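Your newsletter list is the best thing you own online, and I will happily say so to anyone who stands still long enough. But a list that never hears from you goes quiet, and then one day you send something and people wonder who you are. So let's write a welcome email! Just the one. You can have it running by tonight.

## Start with the reply, then work backward

Before you write a word, decide what you'd love a new subscriber to write back. I mean the real sentence they'd type. When I set up the list for Gandum (we sell baking flour by mail), mine was "I've been trying to make rye bread and it keeps coming out like a brick." Once I had that, the email nearly wrote itself, because I only had to ask the question that leads there.

Try it now. Open a blank note and type the reply you want at the top. Then write one question underneath it that a stranger could answer in a minute.
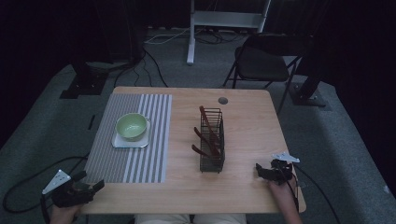 If your question needs two question marks, it's two questions. Pick the one you're more curious about and save the other for your second email.

## Write it to one person

Choose a subscriber you know a little. Mine is Jytte Vídalín, who bought a bag of spelt in November and wrote to me about it at length. I put "Dear Jytte" at the top of the draft, write the whole thing, and swap in the first-name field at the very end. It's a silly trick and I love it. All the "we are thrilled to announce" stuff falls out by itself.

Keep it short. My old welcome email was 930 words and had a history of the mill in it. The new one is 43 words before the question. Here's the full opening, borrow whatever you like:

> Hi! I'm glad you're here. I write when I've got something worth baking, and I read every reply myself.

## Subject line

Write the subject line last. Read your draft aloud, find the bit where your voice lifts, and steal from there. Mine is "What are you baking?" and it beat "Welcome to the Gandum list" so badly that I went back and changed it everywhere.
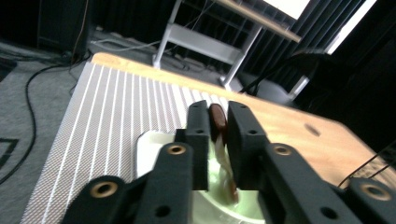 *By Baldur Baldursdóttir*

## Set up the automation

Every mail service has its own name for this. In Ulia it's under Journeys, in Kestilier it's Sequences. The steps are close enough:

1. Make a new automation and choose "joins list" as the trigger.
2. Set the delay to zero. People are most curious right after they sign up!
3. Paste in your email as plain text.
4. Put a real address in the reply-to box and check that you can open that inbox.
5. Turn it on, then sign up with your own second address.

Do not skip step 5. I once had the first-name field typed wrong and greeted a whole batch of lovely people as "Hi FNAME."

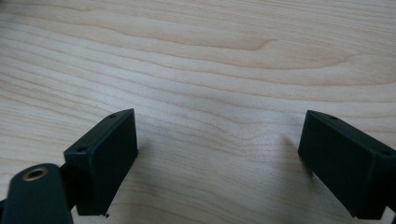

Plain text scares people who've paid for a nice template, and I get it, I had one too, with a banner and three columns and a little wheat sheaf in the footer. Send yourself both versions and open them on your phone. Give the words some bare space, like the stretch of pale wood between those two black fingertips, and your question is suddenly the thing the eye lands on. One blank line above it, one below, nothing else near it. If you must keep a logo, keep it small and put it under your name.

## When the replies come in

Answer them. Two lines is plenty. I paste the good ones into a file called Baptista (long story, it was the name of my first sourdough starter) and when I'm stuck for a topic I scroll through it until somebody's question grabs me. The rye brick question has given me four emails so far, and I still have the one on soakers to write.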